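Soup Weekend Is Back, and I'm Already Hungry

The Gredholm Soup Weekend returns in May, and I could not be happier! Organizer Grethe Bach told me 19 kitchens have signed up, everything from hotel dining rooms to Pudel, the tiny lunch counter by the ferry dock (go early, they have 10 stools). Doors open Friday at 5 p.m. and a tasting card gets you a cup at every stop.

I got a sneak taste of two entries. Unnur Blöndal is doing smoked haddock with barley and way more dill than I'd ever dare use at home - I had seconds. Grímur Lund went with beet and horseradish, and it's got a kick, so keep the rye bread close.

Last year's crowd bought 948 tasting cards, and the lamb soup ran out before I'd even parked.
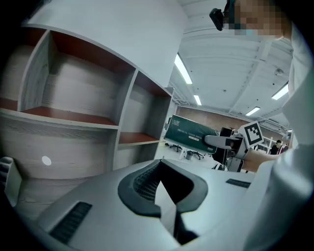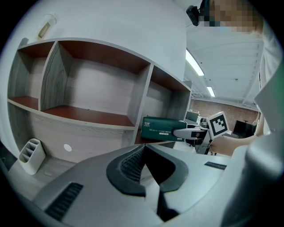

Cards are on sale now at the Prondora bakery and at the harbor office. Kids under six eat free with a grown-up. Bring your own mug if you can, the paper ones get soggy by the third stop. Eluned Pugh is taking late kitchen sign-ups through the end of the week, dessert soups included.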